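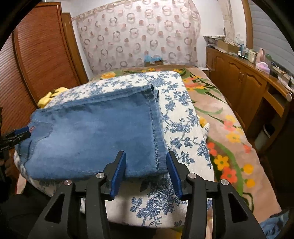 Pascal wants to know why denim goes so crumply in the wash when his football shirt comes out nearly smooth. Good question, Pascal! I had to go and look some of it up.

Home | Ask Me Anything | Clothes and Cloth | Kitchen Puzzles | Back to top

Let's start with what denim is made of. Mostly it's cotton, and cotton comes from a plant. If you could shrink yourself very, very small and stand inside a thread, you'd see lots of long chains, all holding on to each other like children in a playground line. When the cloth gets wet, the water wriggles in between and the chains let go. They slide about. Then the cloth dries, and they grab hold again wherever they happen to be. If the denim was scrunched up at the time, it stays scrunched. That's a crease!

Football shirts are usually polyester, which hardly drinks any water, so its chains mostly stay put.

Now for the iron. Heat makes the chains loosen, and a puff of steam helps them along (steam is water, remember, so it's doing the same wriggling job). The flat, heavy iron pushes everything straight, and as the cloth cools the chains hold on in their new places. Cotton likes a hot iron, up to 200 degrees, and that's twice as hot as boiling water, so ironing is a job for a grown-up. You can be in charge of folding.

I love a nice padded board with a flowery cover, blue flowers best of all. The padding matters because denim is full of lumpy bits. Feel along a hem or round a pocket and you'll find the cloth is folded over and stitched down. On a hard table those lumps would stick up and the iron would wobble over them. On a soft board they sink in a bit.

Try this at home. Take 2 old cotton hankies and wet them both. Squeeze one into a ball and lay the other out flat, smoothing it with your hands for 30 seconds. Leave them until they're dry all the way through, even the middle of the ball, which takes ages. Then put them side by side and write and tell me which one you'd rather wear as a hat.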